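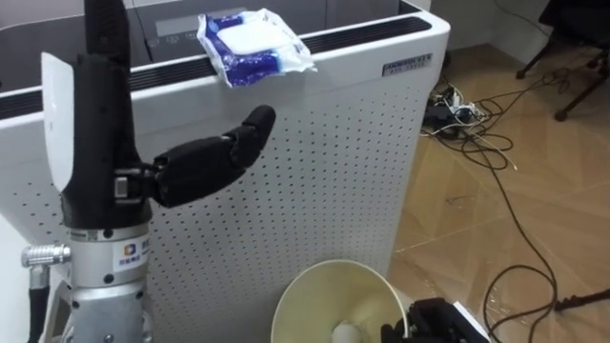

June 2026. Remote control session on the left arm, continuing the reach task from last month. I drove, Yee-man Chiu logged. The main trouble today was the thumb. When I bring my own thumb out to the side, the robot's follows but lands too high, and I end up chasing it with the wrist. The thumb was out sideways and bent up a little at the tip in front of the air purifier, with the soft packet on the top edge just above it, and from the head view I misjudged the gap between the two more than once. The packet droops over the rim and part of it hangs over the vent, so there isn't one clean edge to aim at.

Settings at the start: Plindex glove software on the old calibration from May, hand speed limit at 600 on the slider, wrist smoothing at 3. Skimlow was recording. I raised smoothing to see if the shake at the end of the reach would go away. It did, but then the hand lagged so much that I overshot on every approach. Put it back to 3.

The calibration is the likelier problem. It was made with Iwona's hand and mine is wider across the palm. Redid it with the thumb held flat, then out, then across. The thumb came down after that, maybe still a touch high. Yee-man thinks the "across" pose matters most and that I rushed it. Will do that one again at the start of the next session before touching anything else.

Episode 617 is the one to look at if you only look at one. Slow approach, one correction at the wrist, fingers kept upright until the very end. That is how I want all of them done. The ones before it are a mix, because I was still changing my mind about whether to open the fingers early or late. Late is better. If they open early they fill the head view and I lose sight of the packet.

Threw out almost 2 minutes of recording where I was just holding still and talking. Skimlow doesn't trim pauses by itself and the Grunditero training script treats them as part of the task, so the arm learns to stop and wait. We saw this in May and it took us a while to work out where it came from. Please stop the recording before you discuss anything.

Hand over to the other arm: not tried. I kept the right one parked low and only moved the left. Iwona wants both arms in the next set, with the right one steadying whatever is being lifted. Fine with me, but I'd like the thumb sorted first or we will be collecting the same fault twice.

Glove battery went flat near the end. The spare was in the Chiang case and also flat. Both are charging now.

For next time:
- redo the "across" pose, slowly, with Iwona watching
- leave smoothing at 3 and try a lower speed limit
- fingers stay closed until the last part of the approach
- mark the early episodes as mixed so they don't go into training by accident
- Yee-man to check whether the head view and the hand readings line up in time, I had a feeling the picture was behind

Iwona Czarnecka has the glove booked after me, so save your calibration under your own name.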